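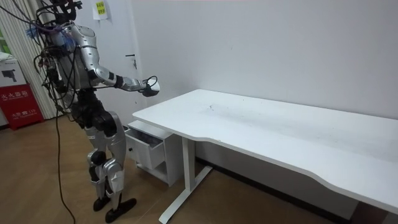 *Figure 1. The humanoid at the long desk, forearm raised.*

# Reaching Over a Desk with a Full-Size Humanoid

Student project report, Jarnavdale Robotics Club
July 2018

## 1. What we wanted to do

Our project is called Jeris. The aim was to make a standing humanoid robot move its hand from its side to a point above a table, stop there, and return, without touching the table and without a person correcting the motion. Grasping was not included. In the first plan we wanted to pick up a cup, but in April we decided to remove this part, and I think it was the correct decision for the time we had.

The work was done in the Nurkavside room. We were given the use of it for 16 weeks.

## 2. The setup

The robot stands beside the left end of the desk and faces along it. The desk top has a wavy front edge and rounded corners, and this caused us more difficulty than we expected. Our planner at first treated the desk as one simple rectangle. The front edge steps inward near the left leg, so the rectangle covered some space that is in reality free, and the planner refused several good paths. Later we described the desk by 3 smaller boxes.

The drawer of the small cabinet under the left end of the desk must be included in the model also. When it is open it comes out near the robot's legs. For standing tests this is not serious, but for any stepping motion it should be closed first.

The cables of the robot go up from behind the head and down along the back, and one long cable continues on the floor. We made the rule that the person with the stop button also watches the floor cable.

## 3. Software

We used the Lockyer motion library, which our club already had from the previous year's project. It takes a list of joint positions and a duration, and gives a smooth motion between them. We wrote three parts ourselves:

- a short program that checks each position against the desk boxes
- a "slow mode" that limits all arm joints to 70 percent of the planned speed
- a log writer, which saves commanded and measured angles

The log writer looks like the least interesting part, but it was the most useful one. Without it we would have believed that the elbow was wrong. The logs showed that the elbow followed the command well and the shoulder was late.

## 4. Tests

We made 252 reaching trials with the near arm. A trial was accepted if the hand stopped above the desk inside the marked area of our model and came back to the start with no contact. In 16 trials the motion was stopped by us or by the checking program. Most of these were in the first two weeks of testing, before we changed the desk model.

The late shoulder was the main remaining problem. When the forearm is almost horizontal, the load on the shoulder is large, and the hand arrives a little lower than planned. We added a fixed correction to the target height. This is not a beautiful solution – a proper gravity model would be better – but it worked well enough for one arm in one kind of pose.

We did not test the other arm. The program can mirror the positions, but we never ran the mirrored version on the robot, so we make no claim for it.

## 5. What remains

The next group should begin with the gravity model and only after this return to the idea of the cup. They should also measure the desk again, including the curve toward the right side, where our boxes are too generous.

The joint position files and the logs are in the club folder under the project name. The file names with "old" at the end use the rectangular desk and should not be run.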